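Sorteos y emparejamientos en torneos universitarios de fútbol sala

Memoria del trabajo de la asignatura Organización de Competiciones Deportivas
Autores: Magdy Tazi e Iman Ashour
Entregado el 4 de diciembre de 2020

1. Planteamiento

El trabajo estudia cómo se decide quién juega contra quién en la primera ronda de un torneo corto. Hemos tomado como caso la Copa Brakow, un torneo de fútbol sala entre residencias y facultades en el que este curso se han inscrito 26 equipos. El reglamento vigente dice solamente que los cruces "se harán por sorteo", sin explicar el procedimiento, y eso ha dado lugar a quejas en las últimas ediciones.

La pregunta de partida es sencilla: qué cambia para los equipos si el sorteo es puro, si hay cabezas de serie o si se reparten los participantes por bombos. No entramos en el arbitraje ni en el calendario de pistas, salvo cuando condicionan el cuadro.

2. El problema del número de equipos

Un cuadro de eliminatoria directa funciona sin ajustes cuando el número de participantes es una potencia de dos. Con 26 equipos hay que llegar a 16 en la segunda ronda, de modo que se juegan diez partidos en la primera y seis equipos pasan exentos. Esas exenciones son la parte más discutida del torneo, porque quien descansa juega un partido menos y llega a octavos sin sanciones ni lesiones de la ronda previa.

Hasta ahora las seis exenciones se sorteaban junto con los cruces. En la edición anterior una de ellas correspondió a Erard, el campeón vigente, y otra a Gromik, que debutaba. Los dos casos molestaron por motivos opuestos: al primero se le consideró favorecido y al segundo se le reprochó no haber hecho méritos.

3. Método

Recogimos los cuadros completos de las 3 últimas ediciones y los pasamos a una hoja de cálculo. Con los resultados calculamos una puntuación para cada equipo, dando más peso a la edición más reciente. Los equipos nuevos parten de cero.
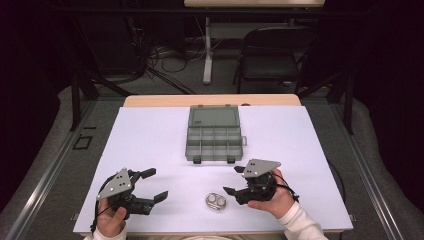 Después simulamos la primera ronda con tres sistemas: sorteo libre, sorteo con seis cabezas de serie exentos y sorteo por dos bombos con exenciones al azar. Cada sistema se repitió mil veces. Para decidir el ganador de cada partido usamos una probabilidad basada en la diferencia de puntuación entre los dos equipos, con un máximo fijado para que el favorito pudiera perder siempre.

También pasamos un cuestionario breve a los delegados. Respondieron 19. Las preguntas trataban sobre la claridad del reglamento, la presencia de los equipos en el acto del sorteo y la conveniencia de proteger a los mejores clasificados.

4. Resultados

En el sorteo libre fue frecuente que al menos dos de los seis equipos con mayor puntuación se enfrentaran antes de cuartos de final. Con cabezas de serie exentos y separados en el cuadro ese cruce desaparece por construcción, pero los equipos nuevos ganan menos partidos en el conjunto del torneo, porque los que superan la primera ronda se encuentran enseguida con un rival fuerte y descansado.

El sistema de bombos dio valores intermedios. Evita los enfrentamientos entre favoritos en la primera ronda y deja abierta la posibilidad de que un equipo modesto quede exento. Tiene el inconveniente de que todos los partidos de esa ronda resultan desiguales sobre el papel - justo lo que criticaba el delegado de Mansour en su respuesta.

En el cuestionario, la mayoría pidió que el procedimiento se publique antes de cerrar las inscripciones. Hubo menos acuerdo sobre los cabezas de serie. Los equipos con más años en la Copa los prefieren y los recientes los rechazan. En 5 respuestas se propuso sustituir la primera ronda por grupos pequeños.

5. Discusión

La fase de grupos garantiza más de un partido a cada inscrito, pero exige más horas de pista de las que hay disponibles en diciembre, y por eso no la incluimos en la simulación. Sería viable si el torneo empezara antes o si se acortaran los partidos.

Entre los tres sistemas simulados proponemos el de bombos, con dos condiciones. La primera es que un equipo no pueda quedar exento dos ediciones seguidas. La segunda, que el sorteo sea público y que el orden de extracción conste en un acta firmada por los delegados presentes.

6. Limitaciones

La puntuación asume que un equipo se parece a sí mismo de un año a otro, y en el deporte universitario las plantillas cambian mucho. Faltan además varios resultados de la edición más antigua, que solo conserva el ganador de cada cruce y no el marcador. En esos casos asignamos una diferencia mínima de un gol.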